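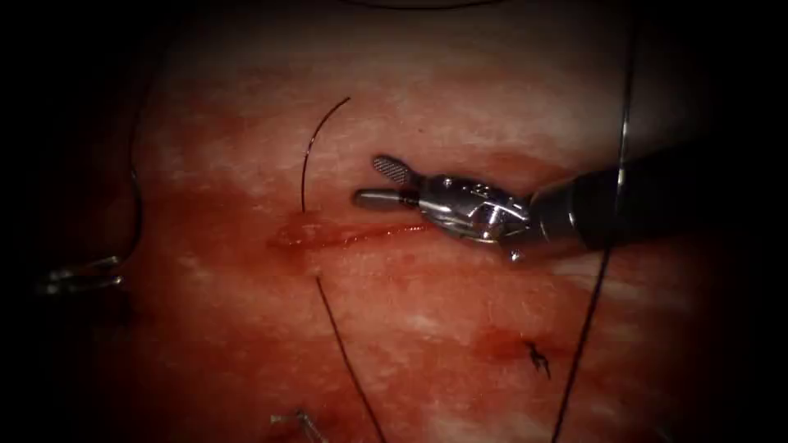 Section 4: Filing a Request for Government Records

Now for the fun part! You've picked your topic (Section 2) and worked out which office holds the papers (Section 3). By the end of this section you'll have a real, live request sitting in a records officer's inbox, and you'll know how to keep it moving.

The steps use the Donville city portal, since most of our readers start there. Waller and Doolan run the same software with a different color scheme. If you're filing in Rastulbridge, you'll need the paper form, so skip down to 4.3.

4.1 Before you log in

Have these ready:

An email address you check every day
The name of the office you're writing to, spelled the way that office spells it
A start date and an end date for the records you want
The most you're willing to pay in copying fees

Note: You don't need to live in the city, and you don't need to say why you want the records. Leave the "Purpose of request" box blank if you like. Plenty of people do.

4.2 Filing through the portal

1. Open the portal and choose New Request. Pick "General public" unless you have a press card from the city.

2. Choose the office from the drop-down list. The police department and the police oversight board are separate entries, and they sit right next to each other, so look twice before you click.

3. Type a short title. "Emails on the May street closures" is great. "Information" will get you a phone call.

4. Fill in the description box. You have 500 characters, and spaces count. Name the type of record (emails, memos, meeting notes, invoices), the people or job titles involved, and the dates. Here's one that Rosalba Orlandini filed and that came back with everything she wanted:

"All emails and memos sent or received by the deputy city manager between May 1 and May 31 that mention the downtown street closures, including attachments. Please leave out newsletters and automatic notices."

Isn't that tidy? Two sentences, one month, one desk. Borrow the pattern as often as you want.

5. Set your fee limit. Type 40 in the dollar box to begin with. The office has to write to you before it goes over your limit, and you can raise it later from the same screen.

6. Under Format, tick "Electronic, searchable." If you forget, you may get scanned pages, and searching 371 scanned pages by eye is a long evening (ask Loredana Gatti, who did it with a ruler and a pot of coffee).

7. Press Submit once and wait for the green bar.

Caution: Don't press Submit a second time if the page is slow. The portal will open two requests, and the office may close both as duplicates.

8. Write down your tracking number. It also arrives by email, but those messages love to land in the junk folder.

4.3 Filing on paper

1. Print Form 129 from the Rastulbridge clerk's page, or pick one up at the front counter.

2. Use black ink and fill in boxes A through F. Box G is for the clerk.

3. If your description doesn't fit, write "see attached" and add a sheet with your name at the top.

4. Make a copy of the whole thing for yourself.

5. Hand it in at the counter and ask for a date stamp on your copy. The clock on your request starts from that stamp.

4.4 After you file

Your request will show one of four labels.

Received: It's in the line. Nothing to do yet.

Clarification needed: The office has a question. Answer quickly, as the clock stops until you do.

Under review: Someone is reading the records and deciding what has to be blacked out. Security details, home addresses and the names of informants nearly always go.

Released in part: You have records! Look for the letter that lists each exemption by number. You'll need it for Section 5 if you decide to appeal.

Caution: Released files sometimes contain names that should have been blacked out and weren't. Before you post anything online, read every page, including the email chains at the bottom.

Tip from Xinyi Yuan: save the original file untouched in its own folder, then do your highlighting on a copy. If anyone questions a page later, you can show exactly what the office sent.

4.5 If nothing happens

Send a polite note through the Messages tab with your tracking number in the first line. Ask for an expected release date and the name of the person handling the file. Keep it friendly. Records officers often have a tall stack to get through, and a good working relationship will help you on the next request, and the one after that!

If the deadline has passed and the note gets no reply, go to Section 5, Appeals.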